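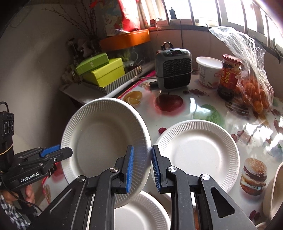 About us

Bonau supplies hand-held gripper kits and recording sessions to teams that train robots for household work. We started with one pair of grippers and a folding table in Grenmont, and we still do most of our work on ordinary tables in ordinary rooms.

What we offer

The main service is recorded handling. A customer sends us a list of tasks, such as stacking plates, clearing a table or putting lids on boxes, and our operators carry them out with a gripper in each hand. Every session is checked before it leaves us. Takes where the object is dropped are kept and marked, unless you ask us to leave them out.

We also hire out kits for teams who would sooner do their own recording. A kit has two grippers, spare finger pads, straps, cables and a printed guide. Hire is by the week and the shortest booking is two weeks. Pads wear faster than anything else, so please order extra if you plan to work with crockery.

Thin, light things are the hardest to do well. A paper plate bends if you squeeze too much and slides if you don't, and new operators spend most of their first day on plates, napkins and bags. Training takes 90 minutes in the classroom and then as long as it takes at the table.

Where we work

Our office and store are in Grenmont. Sessions take place there or in homes and kitchens whose owners have signed up with us. We move things as little as we can – a robot will have to cope with a full table sooner or later.

Selleck looks after repairs and calibration for us, and Xue handles storage and delivery of the recordings. Both have worked with us from the second year.

Some 400 household tasks are now on our standard list, and the August update added folding and pouring. Last year we delivered 468 sessions, 422 of them in private homes.

Bookings

Kits for the new year can be reserved from Fri 24 November. For recorded sessions, send us your task list and we will reply with a price and a start date. Visits to Grenmont are by appointment.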